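Corside Workshop, Bench 4
Notebook entry, June, 14:20
Subject: Gripper pad wear and dropped parts, Vikby handling trial

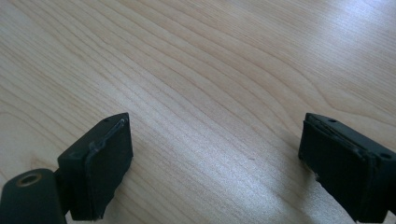
Finger pads at inspection, gripper open over the bench. Note lower corner of left pad and top edge of right pad.

The trial was stopped at cycle 938 after the gripper dropped 2 parts in succession. The arm was placed in safe hold and the air supply isolated before anyone approached the fingers. No injury and no damage to the bench were recorded.

Inspection findings: the left pad is ragged at its lower corner, with small torn fragments. On the right pad, a thin strip along the top edge appears to be lifting from the block, leaving a visible gap line. The raised seam on the left pad is wavy. Whether it was so when the pads were fitted is not known, as no record was made at that time.

The cause of the drops has not been confirmed. Pad condition is the leading explanation. Closing force has yet to be checked against the Werkow setting sheet.

Actions:
Replace both pads as a pair. Retain the old pads in a labelled bag.
Inspect pads every 200 cycles and enter the result in this book.
The Ibarra fixture is not to be run with this gripper until the force check is signed off.

Open item: adhesive batch number to be traced.

Corside Workshop | Internal use only | Contact the workshop desk | Back to top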